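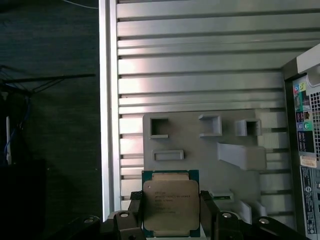
Intel Xeon E5 processor, a V3 model

About Brirnadden

Hi, I'm Hamish Prendergast, and I read other people's mail for a living. I also read their diaries, their recipe cards, their farm ledgers and, once, four summers' worth of notes left under a cottage door for the milkman. Then I type it all up so the family can read it too. That's the whole business, more or less, and I love it far more than I ever loved selling insurance.

Brirnadden is a small transcription shop in Wemgate. People bring or mail us old handwriting they can't make out, and we send it back with clean typed pages, good scans, and a private website where the cousins can look things up and argue over who is who. (They will argue. It's the best part.)

How it got going

My grandmother wrote to her sister for most of her adult life, and the sister kept every single letter. When the sister died, the box came to my mother, who put it in a closet, and when my mother moved into a smaller place it came to me, and I put it in a different closet. There were 2,455 letters in there. I know the number now. At the time I only knew the box was really three boxes, and that the bottom of one was giving out.

I had tried to read them as a teenager and given up on the second page. My grandmother wrote a tight, slanted hand, and when she ran out of paper she turned the sheet sideways and wrote straight across what she'd already written. Paper cost money and she had a lot to say! But one winter I was stuck at home with a broken ankle, and I got a letter out, and a lamp, and a notebook, and just went at it one word at a time. The first letter took me a whole evening. It was mostly about a goose.

By spring I could read her nearly as fast as print. I'd learned that her r's were really v's with ambition, that "Mrs. T." was two different women depending on the year, and that she had been engaged before she met my grandfather, to a man none of us had ever heard of. I typed everything and gave copies to the family in December. My uncle, who does not phone people, phoned me. He'd been up until three in the morning reading.

After that a neighbor asked if I'd look at her father's army letters. Then her friend had a diary. I kept the insurance job for another two years and did this at night, and then I didn't keep the insurance job.

Where we are

We're upstairs in the old Guillot building on the corner, over what used to be the bakery and is now a place that repairs shoes and cuts keys. Come up the side stairs. The door sticks, so give it your shoulder. Inside there's one long room with good north light, which I'd have paid double for, and a small back room with the scanner, the servers and the kettle.

There are seven of us, counting me. Most are part-time, and most came from somewhere else: two retired schoolteachers (if you've graded eighth-grade essays for thirty years, no handwriting scares you), a former pharmacist, a woman who used to index cookbooks, a college student who reads old German script better than I read the newspaper, and my wife, who runs the books and has banned me from quoting prices over the phone. I tend to get caught up in the story and forget to charge for it.

What we do with your papers

You can walk in with them or ship them. Either way, the first thing that happens is that we write down what's there, in the order it came to us. Please don't sort it first! I know it's tempting. But a recipe tucked into a letter was often tucked there for a reason, and a bundle tied with string was tied by someone. If you've already sorted it, that's fine too, just tell us how.

Next we scan, front and back, envelopes included. Postmarks have saved us more times than I can count when a letter is dated "Tuesday evening" or some such thing, with no year.

Then somebody types it, and a second person reads the typing against the original. We keep the spelling as it was written. If your great-grandfather wrote "burying" with three r's, you get three r's. Where we can't read a word we put a blank in brackets, and where we're guessing we say so with a question mark. I feel strongly about this one. I've seen transcripts where every line reads smoothly, and then you go to the page and find that half of it was made up by someone who got tired. I would sooner hand you a bracket.

Last, everything goes up on your family's site. We run that ourselves, on our own machines, using a catalog program called Bokis that our indexer set up and looks after. It lets you search for a name and see every page it turns up on, with the scan on one side and the typing on the other. Family members can add notes. One family of ours has a note thread on a single photograph caption that is now longer than the diary.

Your originals come back to you in acid-free folders, in the order they arrived. We don't keep them, we don't show them around, and we don't put a word of yours on our own site unless you've told us in writing that we can. People say things in letters that they never meant for strangers. I think about that a lot, being the stranger.

What it costs

We charge by the page, and the rate depends on the handwriting. Send us scans or phone pictures of six pages, picked from different places in the pile, and we'll type those for free and give you a quote. Six is enough to tell us if we're in for a pleasant week or a long month. Jobs over 1,000 pages get a lower rate, and you can pay in stages as we finish each batch.

If it's just one letter, or a single line on the back of a photo, drop in with it and one of us will probably read it to you on the spot. No charge. It's how we take our coffee breaks.

Things we can't do

We don't do appraisals. I have no idea what your stamps are worth. We don't do genealogy research either, beyond what's in the papers themselves, though we can point you to people who do it well. We read English, French and German. And we can't fix water damage or mold, so if your box smells like a basement, please call before you bring it in. The pharmacist is allergic.

Classes

A few times a year I teach an evening class in reading old handwriting, at the long table, up to a dozen people. You bring something of your own that has you stumped and we pass the copies around. I thought it would be a quiet sort of class. It's very loud. Somebody will suddenly get a word that the whole table has been stuck on for twenty minutes – last time it was "rhubarb" – and you'd think we'd won a ball game. The next round is in December, and you can put your name down by phone or on the contact page.

The name

People ask, so. My grandmother headed a lot of her early letters "Brirnadden," and for months I took it for a town. I looked in every atlas I could find. My best guess now is that it was what she and her sister called the house they grew up in, and that one of them made it up. She never explains it anywhere, and of course she wouldn't have, writing to the one other person who knew. If you've ever come across the word, please write to me. I'd dearly like to hear from you.

Getting in touch

Phone is best, mornings. Email is fine and I answer it in the evenings, at length, with apologies. Handwritten letters are welcome, and yes, we'll be able to read yours.

Hamish

Page updated 2026-10-21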